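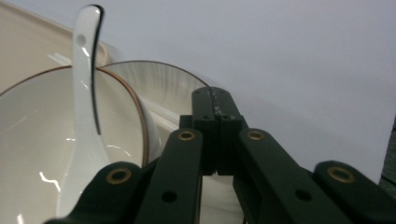
White soup spoon in a white bowl.

I bought the goats in May, which my sister says is when people buy goats. Three does and a buck from a dealer out past Bokwood, and I paid too much for the buck because I liked his face.

My plan was cheese. I had 19 acres, a secondhand milking stand, and a binder from the Takmont feed store that I'd read twice (okay, I'd read the front half twice). By my math I'd be in the black in 18 months. I'd sell to the restaurants in Hurer, then the grocery, then who knows – airports!

The does got out the first night. I found them at 5 in the morning on my neighbor's porch, eating her ferns, and she was sitting right there in her robe watching them do it.

"You're going to want electric," she said.

So there went the cheese money. I named the buck Moschos after the brand on his feed sack, and he leaned on that new fence exactly once, hollered like I'd run him over, and then looked at me for a week as if we'd had an agreement.

My neighbor started coming by after supper to tell me what I was doing wrong with the hooves. She'd kept goats for years, it came out, and sold every one of them – never made a dime. I asked her if she missed it.

She had the little brown doe's foot in her lap and didn't look up.

"Hand me the other clippers," she said.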